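Geert De Bruijn was forty minutes into telling me about mud before I remembered to ask him a proper question. We'd been walking the bank at Nellport since first thing, him in front with a long pole, me behind trying to write and not fall in, and he'd already stopped twice to smell a handful of the stuff.

"You want it to stink a bit," he said. "Eggs, drains, that kind of thing. If it smells like a garden there's air in it, and then I start asking where the water's gone."

Geert surveys saltmarsh. He grew up well inland and came to it sideways, through a summer job holding the other end of a tape measure for a man called Bosman, who I gather shouted a lot. Now he's trying to find out how fast the marsh at Nellport is building up, and whether it can keep pace with the tide. The project is called Rulerow, after the rows of marked stakes he's put in, and there are 150 of them out there (I only saw the near ones, my boots weren't up to the rest!).

By eleven the tide was coming back up the creeks and we had to get off, so we carried on talking over coffee in the village.

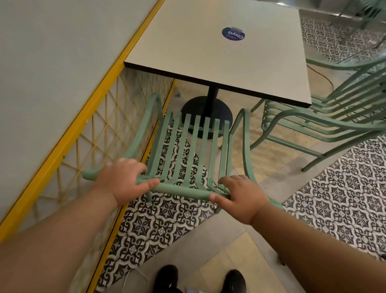
**Words: the Nellport Notebook | September**

I asked him how you measure something that grows so slowly. He laughed and said mostly you wait. Each stake gets read at the same state of the tide, by the same method, and then you go home and do it again the next season.

"The best stake we have has gone up 32 millimetres since we put it in," he told me. "The worst has lost 4. And they're in the same marsh, you could shout from one to the other. So when somebody rings up and asks me for the number, I say, which number?"

That bothers him more than you'd think. The old way, he says, was to take a couple of cores from wherever you could get to without drowning and call it the whole marsh. Bosman did it like that for years, and Geert did too, and he's not rude about it. But the easy places to reach tend to be the high ones, and the high ones behave differently.

What about the maps? He pulled a face. The drone survey, which everyone calls Lavov after the lad who wrote the software, covers 561 hectares and looks gorgeous on a screen, only it reads the top of the grass as if it were ground.

"So it's very good at telling me where the grass is tall," Geert said. "I like it, really I do. I still want my stakes."

He's going back out for the next big spring tide, and he's offered to lend me some waders.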